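Projects > Gym Reset > Progress Reports

January 2019
By Tiago Antunes

Hi all, month four of the Nelero trial, and this one is mostly about the small stuff. You paid for a tidy-up robot and a year of Bramitz's training service (they take recordings of people doing a job and send back a trained skill), so you'll want to know what the service has given us since September. We've sent them 400 recordings of one chore, spring collars into the storage bin, and we have two rounds of training back.

Round one was rough. The arm would go for a leg of the collar instead of the coil, and the thing swung round and dropped. Round two is a lot better when the collars are spread out! Put them in a pile and it still dithers.

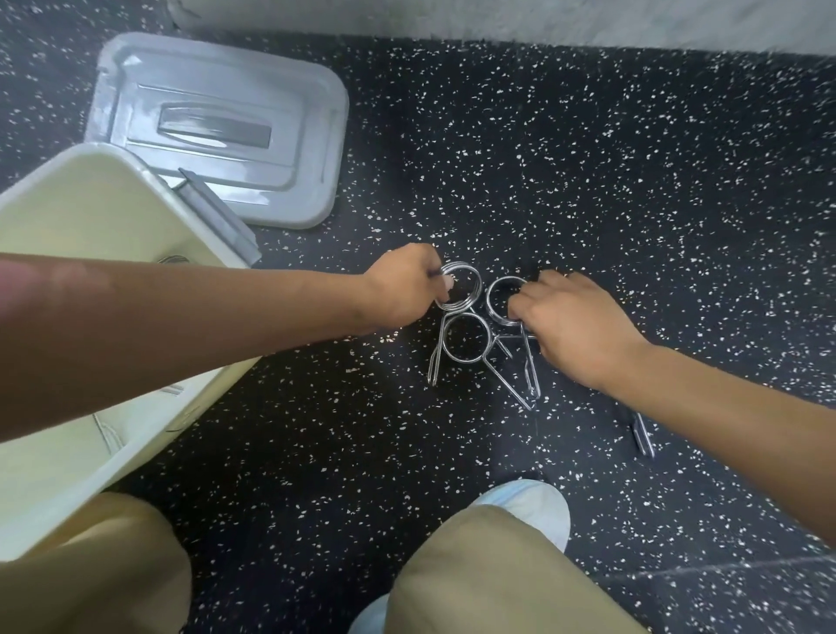
Digby Gilchrist wrote back after my last update that he'd want to see the robot clear a pile before he'd sign off on another 200 recordings, and he asked whether Bramitz charges for the ones it rejects. Fair on both counts. They do charge, and 46 of ours got rejected, mostly for hands moving too fast. I've asked for a credit and I'm waiting to hear.

I also got a quote from Borkowska for the same kind of service. Cheaper per recording, but you do all the labeling yourself, and I don't have the hours for that (I barely have them for this report).

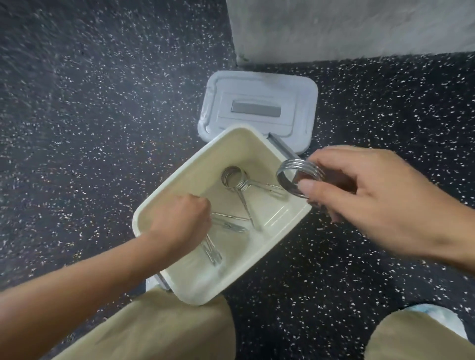 My vote is to stay with Bramitz for one more round and spend it all on piles. I'd keep the rest of the setup the same so we can compare fairly: same speckled rubber floor, same cream box with the lid off. I'd also like a batch where both hands are busy, one down in the box and the other bringing in the next collar, and Nelero says its two arms can run that way. It'll need 20 extra hours on the lease, which the current budget covers. Please let me know yes or no and I'll book it.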